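Nostlow Robotics Club — Questions We Get a Lot

4 min read

Search this site Search Close

I run the Tuesday group at Nostlow, and these are the things people ask me at the door, by email and once in the checkout line at the grocery store. If yours isn't on the list, write to me and I'll add it.

Do I need to know how to code?

Nope! A few of our members write code every day, and a few had never opened a terminal before they joined. We work in pairs for the first 5 weeks so you'll always have somebody next to you who has made the same mistakes already. After that you pick your own partner, or keep the one you've got.

What are you working on this year?

Mostly the Podholm Challenge, which is all about picking things up and putting them down again (harder than it sounds, I promise). We record ourselves doing a chore with a hand-held gripper, and then we train a small arm on those recordings. The arm is called Mununell. It was named before I got here and I've stopped asking.

So what do members do on a normal night?

Somebody sets up, somebody holds the gripper, somebody keeps the log, and we swap. Each pair tries for 100 recordings before the challenge, so there's a lot of doing the same thing over and over. I put music on. Complaints about the music go in the log too.

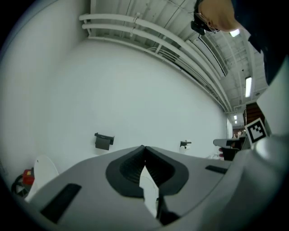 The swapping matters more than new people expect. Everyone's wrist moves a little differently, and if one person does all the recordings the arm picks up that one person's habits. We had a whole month last season of Mununell doing a weird little flick at the end of every move. That was me, sorry.

Why is my recording marked "redo"?

Usually one of three things: you moved too fast, your sleeve got in front of the camera, or you forgot to say which task it was. A redo isn't a bad grade — Nadège Tessier, our most careful logger, gives herself more of them than anyone. Just do it again and move on.

How old do I have to be, and what does it cost?

We're open to anyone in grade 8 or up, adults included. Membership is $7 a month, and that covers parts and snacks. If the money is a problem, tell me quietly and we'll skip it.

When do you meet?

Tuesday evenings, doors at 5, and we start wrapping up at 8. We take July off.

Can I take a gripper home?

Not in your first season. After that, yes, if you sign it out and bring it back the next Tuesday with the pads still on. Please don't peel the pads. I know they're fun to peel.

What's the Najafi prize?

It's the one the club gives out itself, for the best-kept logbook. You get a mug and your name on the shelf. People get surprisingly competitive over that mug!

Can parents stay and watch?

Sure, pull up a chair. Fair warning — if you sit near the log sheet for long enough, I'll hand you a pencil.

Get club news in your inbox. Enter your email Subscribe

This site uses cookies to remember your settings. Accept Manage choices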